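Research > Household Storage Papers > Nurnham Tray Study > Section 2

2. Where the lid goes

Hema Nair, Nurnham

I should own up early that I came to this subject through my own kitchen. We keep a divided tray for nuts and dried fruit (four compartments, and always a row over who had the last of the cashews), and every evening the lid ends up somewhere daft. On the arm of the sofa. Under the newspaper. Once in the bread bin! So when Tanguy asked me to write up the lid half of the diary study, I said yes before he'd finished the sentence.

The diaries came from 88 homes and gave us 1818 entries between them. An entry is one opening of one tray: what was in it, where it stood, where the lid was put down, and whether anybody had to hunt for it afterwards. 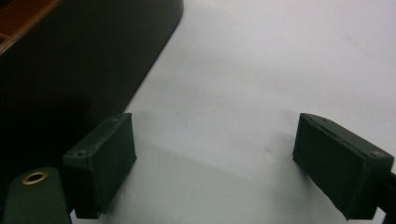
Clear lids were the ones people grumbled over most, and the grumbling was nearly always to do with the surface they were put on. On a patterned cloth you can pick out a clear lid because the pattern goes a bit wobbly at the edge of it. On a plain top there's far less to go on. Think of a smooth white table in even light, the sort where all you get is a soft grey shadow gathering under whatever is standing on it, and then lay something flat and see-through down on that. One diary keeper in Carken put her elbow on hers twice in a week and wrote some very ripe words in the margin, which I've left out of the appendix.

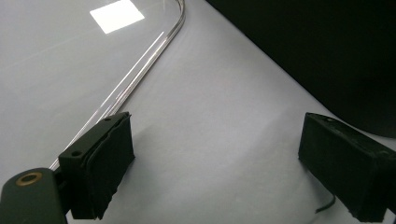 Reading time for this section: 2 minutes

Knobs helped, and I'd expected that, but I hadn't expected them to help quite so much. People who had a lid with a knob wrote about "the knob" as if it were the whole lid ("saw the knob, grabbed it, done"). People whose lids had only a finger notch wrote about edges, and about glare from the ceiling light. A few had stuck a bit of coloured tape on, and Tanguy wanted to count those as a separate kind of lid. I talked him out of it.

Rims came up too, though less often. A metal rim gives the eye a line to follow all the way round, and the homes with rimmed lids left us 9 entries marked "had to look for it", nearly all of them on evenings with guests. Figure 1 has the parts I mean, a square tray divided into four with the clear lid lying to the left of it, thin rim, small knob in the middle.

Figure 1. Divided tray and glass lid on a white table.
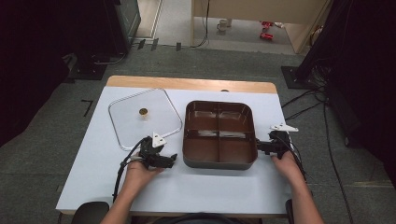
Is it better to leave the lid off for the whole evening?
For nuts in their shells it makes no odds, but dried apricots go leathery and crisps go soft, so put it back on between helpings.

I'd have liked to say more about stacking, where the lid goes under the tray while people eat. The Jevine homes did it constantly and the others hardly ever, and I still don't know why. Their diaries are the shortest of the lot, so we may have to go back and ask.

Contact the study team | © Nurnham Tray Study | Back to top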